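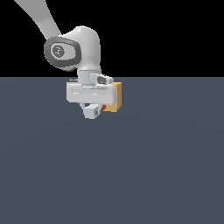 What the simulation budget has to cover before the arm does

I have put off writing up the purchase plan because half of it was still moving. It has now stopped moving, mostly, so these are the notes as they stand in June. The short version is that we are spending on simulation first and buying the arm second, and the order has changed what we think we need.

The task is small block handling: pick up, carry, put down, repeat. The simulated cell is a white arm with a gripper, a plain grey floor and a black background. There is no table model in it yet and no lighting to speak of. Lev Levchenko wanted to add the bench and the guarding from the start. I argued for leaving them out until the grasp was settled, and we left them out.

The workstation

I had priced a machine with two graphics cards. Having run the bare scene on my existing desktop for a few weeks, I have cut that to one. Physics for a single arm and a small block is cheap. Rendering costs more, but we only need pictures for checking and for the vision tests, and those can run overnight. The second card slot stays free. If the vision work grows, we fill it next year out of a different line.

Memory I have left as it was. Logs get large when you keep every joint position, and I would like to keep every joint position.

The arm

Two quotes are in, one from Zidlow and one from Kisska. Zidlow is dearer on the arm and includes the controller, the stand and the first year of support. Kisska is cheaper on the arm and lists everything else separately, so the gap closes to nearly nothing once you add the stop button, the cables and the mounting plate. I spent an afternoon putting both quotes into the same layout. I recommend doing this before anybody with signing authority sees either of them.

Points I asked both firms to confirm in writing:

Payload with the gripper fitted. The headline figure is usually for the bare flange, and a parallel gripper uses up a fair share of it.

Whether the model files we can download match the arm as shipped. A wrist length that is wrong by 5 mm in the model is 5 mm wrong at the fingertip.

Price and lead time for spare fingers. Zidlow quoted 6 weeks. Kisska has not answered this one.

What happens to support if we fit a gripper from another maker.

The gripper

This is where the simulation has been most useful to the budget. The hand housing is wide compared with what it is holding, and the block sits partly behind it. From a single fixed viewpoint you can lose sight of most of one side. I had allowed for one overhead camera. The plan now has two, plus a second mount and the longer cable, and I have taken the money from the tooling line.

Fingers are still open. Wiroj Kongkaew has offered to machine a set to our drawing, which would cost us the material and his lunch. I have kept a line of 1000 for bought ones regardless. If his are good, the money goes to contingency.

Software

The simulator itself is free. The time to set it up is not, and I have entered it as a cost, at our normal day rate. Linine wanted to sell us a licence for their cell planning package. It is a decent package and does floor layout well, but we have one arm and one bench, and I can draw that on squared paper. Declined for now, and I have kept the quote.

Rathnayake will do the risk assessment on the real cell. That is a fixed fee and cannot start until the arm is bolted down, so it falls in the later half of the spending.

What triggers the order

We agreed a test before any money goes out on hardware. The grasp routine has to run 1000 times in simulation with the block started at random positions and angles, and every failure has to have a logged cause. We did not set a pass rate. I wanted one, Lev did not, and his view was that a list of causes tells us more about which gripper to buy. Having read the first batch of logs I think he was right, although the causes so far are mainly two: approaching at a poor angle, and closing too early.

Still to do

Chase Kisska on fingers. Get the single-card workstation requoted with the larger power supply, so the free slot is usable. Ask the building people about the floor loading under the stand. Add the bench to the model, now that Lev has waited long enough, and check that the cable run clears the elbow.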